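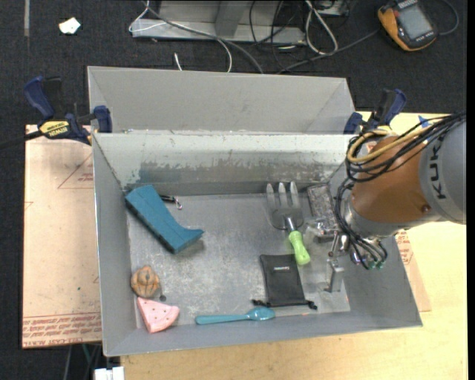
ARKUVBRIDGE, March

Tips for the workshop: living with a bin picking kit

By Hammad Lodhi

Juntunen rents out a picking kit under the name Fetinine. You supply the arm, the table and the bins. They supply the gripper, the software, one day of setup and a telephone number. The price for us was 606 dollars a month with support included. I have used it for more than 40 working days in our shop, and the notes below are the ones I would have liked to read before the box arrived. Some of them are useful also for people who have another kit, or who only have metal bins and a table and want them to stay in one place.

Clamp the bins, do not trust their weight

A metal bin feels heavy when you carry it, but when a gripper pushes against the wall it will slide. Put two bins close together and use a bar clamp on each side, where they meet. Ours are blue, the left one is an Irwin, and I have no complaint. Tighten them by hand and check them again after lunch. The grips must point away from the path of the arm. On the first day I had one of them standing straight up, and the wrist touched it on every return.

If you move a bin even a little, do the calibration again. It takes nine minutes with the Fetinine wizard. I tried several times to skip it and I was always sorry.

Old paint is fine, a dented rim is not

The manual of the kit asks for "clean matte containers". I wrote to Juntunen and asked if we must buy new ones, and Aaliyah Fortin from their support answered that worn paint can stay. So our front bin still has chips along the rim and a wide scraped band on the far wall. The software sometimes took a bright scratch for a thin object during the first hours. This became better when I recorded the empty bin again with the lamps on, as she advised.

A dent is another matter. If the rim is bent inward, the gripper comes down and meets it. Hammer it flat over a block of wood before the setup day, so you do not pay for the technician to wait.

Choose your practice objects with some malice

Juntunen sends a list of recommended practice objects, mostly small boxes. You will get very nice results with boxes and learn little. I prefer a mixed bin. In ours at the moment there is a hand fork for the garden with a bright green handle, a black drawstring pouch, a teal plastic spoon, a miniature pumpkin and a pink wedge like a slice of fruit. Each asks for a different kind of grip.

What I have noticed, in no special order:

Spoons lying flat on the floor of the bin are hard. Take them by the handle. If your spoon is glossy, expect trouble with the bowl, and teach the grip point by hand in the menu called Preferred Area.

A pouch must be gripped in the cloth and never by the cord. Make knots at the cord ends, close to the cloth, so there is no long loop to catch on a finger of the gripper.

With the garden fork, allow only the handle. The tines can go under another thing and lift it also.

Round things such as the small pumpkin like to stay in a corner. The kit has a setting called Corner Help, which is switched off when you receive it. Switch it on.

Clear plastic is the weakest point of Fetinine in my opinion. A crinkled piece of it gives bright glints, and the software either sees three objects or sees none. Turning the lamp to the side helped us partly. If your real work is with clear bags, ask for a trial before you sign anything.

Do not make the bin too full. I know it is tempting, for it looks more like real work. Start with the objects lying apart, let two of them overlap the next week, and continue like this. The pouch under the fork handle is a good exercise for the second week.

Cables

Most of our lost time was from cables and very little from software. The bundle on a robot arm needs a loop large enough that the wrist can turn fully without pulling. A loop which is too large will go down into the bin. Move the wrist slowly by hand control to both ends and look only at the cables, nothing else. I do this each morning with my coffee, standing outside of the line on the floor.

Use soft straps and not the hard plastic ties, which cut into the jacket. Thin cables should be fixed separately from the thick yellow one, or they will be squeezed by it. Look at the small connectors near the wrist once in a week and press them with the thumb while the power is off.

Cables behind the table are less dangerous to the arm but more to your feet. On this I cannot give good advice, I am still fighting with ours.

The table

We use a light wooden tabletop. It was quick to drill and it does not ring when a tool falls on it. Blue tape is good for marking a position, and it comes off without leaving glue if you do not forget it there for months. Put the mark where the arm does not pass over it with its cables.

Keep the handheld device somewhere you can reach it without leaning across the bins. A hook on the wall costs almost nothing. I have put ours on the carpet more often than I like to admit, and I do not recommend it.

The gripper

The metal gripper that comes with the kit has a narrow finger with a joint. It goes well between an object and the wall, much better than the wide one we had before from Andbridge. It is weaker for heavy things. Wipe it with a dry cloth at the end of the day. Do not oil the joint, the instructions repeat it on two pages and I believe them.

The log

Fetinine writes a log of each attempt, and it is the part I value most. In my last full session it made 184 attempts. The log can be sorted by object, so you can see quickly which one is costing you the time. For us it was the spoon, and after I changed the Preferred Area the spoon moved down the list. Export the log before you install an update. The update erased mine once, and Ms. Fortin could recover only the second half.

Would I rent it again

For a small shop which already owns an arm, yes. The support answers in the same day, usually before 4 p.m., and in words that I can understand. I would ask for a lower price without the setup day, for I could do this part alone now. The translation of the menus is poor in some places: "Release" and "Drop" are two different commands, and the second one does it from whatever height the gripper has at this moment. Try it first with the pumpkin.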